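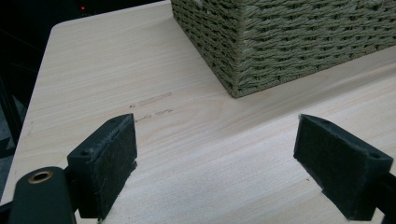 ## Chapter 2: Baskets, trays and putting things away

*Household Skills, Level One. Chapter by Annag Halliday*

Start with the table. Always. Before any sorting, before you open a cupboard, you need a clear flat surface and somewhere to put things. In this chapter the somewhere is a basket.

Why a basket and not a box? Light. Two handles, usually. Air gets through the weave, so a cloth put away slightly damp has a chance. Downsides too: crumbs fall in the gaps, and a soft side will sag if you overfill it. We come back to sagging on page 38.

What you will cover:

- choosing a basket for a shelf or a table top
- what goes in flat, what goes in on edge
- lifting and carrying (short section, do read it)
- cleaning woven cord, cane and plastic

**Words to know:** weave, rim, base, handle slot, load.

### 2.1 One plate, one basket

Simplest case first. A single plate, a single basket, both on the table. Sounds too easy. Try it with a deep basket and a shallow plate and see how often the rim catches the side on the way down. Lower it in, don't drop it. Keep your knuckles clear of the rim.
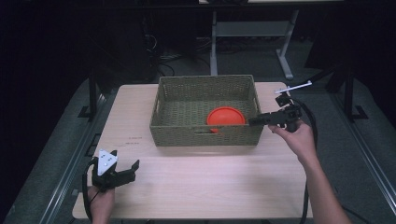 **Fig. 2.1** An orange-red plate in a woven basket. Note the handle slots, one in the front and one in the short side.

A plate that lies tilted takes up more room then you expect, and the next thing you put in will slide towards the low side. So settle the first item before adding a second. Flat for one or two plates. On edge for more, with a folded tea towel between.

Measure before you buy. The Plilar range in our store cupboard fits a standard shelf, the older Cestine ones don't, and at the Tralville centre they had to move 81 of them to the top of the wardrobes. Base measurment first, then height, then the rim, because the rim sticks out.

### Before you go on

Find a basket at home or in the workroom. Any size. Write down:

1. the length and width of the base
2. where the handles are
3. what is kept in it now, and whether it should be

Bring your notes to the next session. You'll need them for 2.2, Filling from the Bottom Up.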